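Re: [varstars] Which comparison stars, and is the dip real?

3 replies | 2 shares

Hello all,

I answer below to the message from Friday. I put my answers between the quoted parts, I hope it is readable in everybody's mail program.

> I have been following the eclipsing binary from the Mudmont list
> for one season now. On my last night the brightness went down
> by a little more than the scatter, at a time when no eclipse
> is expected. Before I report it, can somebody tell me if I should
> trust it? I used the two comparison stars from the old chart.

First, congratulations for a full season. Many people stop after the third cloudy week.

If it is the old Mudmont chart, please be careful with the comparison star at the south side, the redder one of the pair. When I started I used it too, and every time the field came below 35 degrees altitude my variable seemed to change a little. The variable was fine. The red star and the blue star do not lose light in the same way when you look through more air, and without a filter the camera sees this very well. I lost a good part of one spring to this effect and I wrote a rather proud message to this list, which you can still find in the archive if you want to laugh.

So my first question is: what was the altitude of the field when the dip began? If it was low and going lower, I would measure everything again with only the northern star and see what remains.

> The dip is on 40 frames or so, it starts quite fast and then it
> is flat until I had to stop. My check star also moves a bit but
> less.

The check star which moves "a bit but less" makes me worried. If it moves in the same direction as the variable, then part of your dip comes from the comparison star or from the sky. Can you plot the check star minus the comparison star on the same scale, with the same time axis? Please do not let the program choose the scale, it always makes the check star look flat or terrible, depending on its mood.

The fast start followed by a flat part is interesting. A real event can look so, but a star that moves onto a dust shadow can look so too. Did you do a meridian flip in this night? After the flip the stars sit on the opposite side of the chip, and if the flat frames are not good you get a step. My own steps were nearly always exactly at the flip. The Osodthorpe group has a short note about it, where they rotate the camera on purpose and measure the same field again to see how bad the flats are. It takes one evening with a bit of Moon, when you would not observe anything faint anyway.

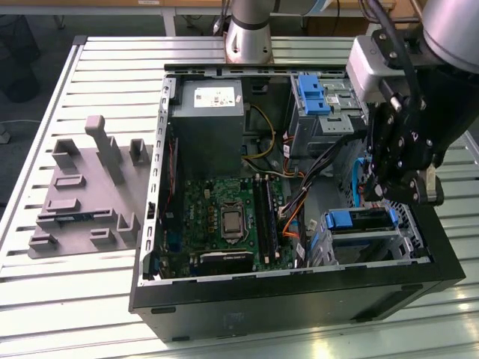 About the time stamps. You wrote in your earlier message that the laptop clock is set "when I remember". For an eclipse timing this is a problem, for your question today it is a smaller one, but please correct it before you send anything. A clock which is wrong by one minute gives you a period change that does not exist, and some other person will then spend a winter to explain it. I let the computer ask the time server every ten minutes during the session, and I write the offset in the log at the beginning and at the end.

> My software gives error bars of 0.004 magnitude. The dip is 0.03.
> So this is more than seven sigma, no?

On paper yes. But the error bar from the software knows only about the photons and the electronics of the camera. It does not know about thin clouds, bad guiding, or the flat. I prefer to take the scatter of the check star over one hour and use this as my error. In my garden it is usually 0.012 on a normal night, so three times worse than what the program tells me. With such a number your dip is 2.5 sigma for one point. Of course you have many points, but they are not independent if the reason is a thin cloud or a drift.

I can offer you something practical. I have my own series on the same star, 3,870 frames from last autumn and winter, all with the same camera and the same green filter. After I threw away the nights with clouds and the frames with bad tracking, 1,009 are left which I would show to other people. I looked through them again yesterday evening. I see the normal eclipses and two short places where the star is lower than it should be, by less than 0.02 magnitude. I never reported them. One comes at the end of a night, when the field was already behind the warm air from my neighbor's chimney, so I do not believe it. The second one I cannot explain so easily.

If you send me your times, I will fold both series with the period from the Bogdan catalog and we can see if your dip and my second one fall at the same phase. If they do, this would be a good argument for spots or for a third body, and then we should ask other observers to cover this phase. If they do not, we have lost only one evening. Please send the raw magnitudes and not the averaged ones, and tell me if your times are heliocentric or not. I have once mixed both kinds and I do not want to repeat this.

> Should I send it to the database now or wait?

You can send the measurements now, with an honest comment in the notes field: which comparison stars, no filter, possible problem with altitude. The measurements are what you measured. I would only wait with the alert message to the Prallivier circular, because there people will turn their telescopes to the star, and for this I would like to have the check star plot first.

One last thing for everybody who has this field on the program. It comes back to a comfortable height in August, before this it is only for early risers. If two or three of us at different longitudes could take the same nights, we would cover nearly the full orbit without a gap. I can take the European evening, with green filter, 60 second exposures. Who has a dark place further west, please write to the list and not only to me, so that the others can see which hours are still free.

Excuse me for the long message, and also for the English if something is not clear.

Clear skies,
the observer with the chimney problem

3 replies | 2 shares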